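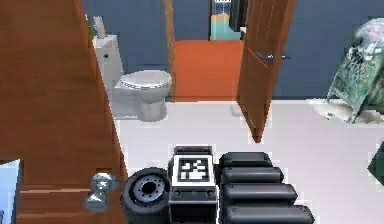
Questions about holiday flats, answered by Euan Leckie
25th October

Search Search this site Enter keyword

What should I check before I pay the deposit?
Our guests at Fondstead ask mostly about price, but the small rooms cause more complaints than the price. Ask the owner for the floor plan with the doors drawn on it. A wide wooden door that stands open beside the toilet looks harmless, but you should know how far it swings if somebody in your family uses a walking frame. Ask also if there is a step.

How much is the deposit?
It is 144 dollars for each flat, also for the two big ones at Cairns. We send it back to the same card within 5 working days after you leave. If we keep a part of it, you receive a letter with the reason.

Can I arrive late in the evening?
Yes. The key box is beside the main entrance and the code comes to you by text message on the morning of arrival. Please do not give the code to other persons. If the message did not come until noon, call the office. 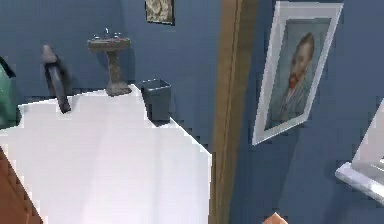
In August the office closes one hour later, so it is then easier to reach us by phone.

Are towels and sheets included?
Sheets are included. Towels are included only if you stay 4 nights or longer. For a shorter stay you can bring your own or rent a set when you make the booking. We cannot add towels on the day of arrival.

Can I change my dates?
You can change them one time without cost, until two weeks before arrival. After this we charge 59 dollars. The new dates must be in the same season. For the Clumura flats the owner decides, and his answer can take some days.

Is a dog allowed?
In the ground floor flats, yes, one dog. Please write it in the booking form and not only in an email, as the cleaning team sees only the form.

Related
Parking near the Cairns flats
How to read your Fondstead invoice
Clumura: bus times and shops
Mudent heating controls, short guide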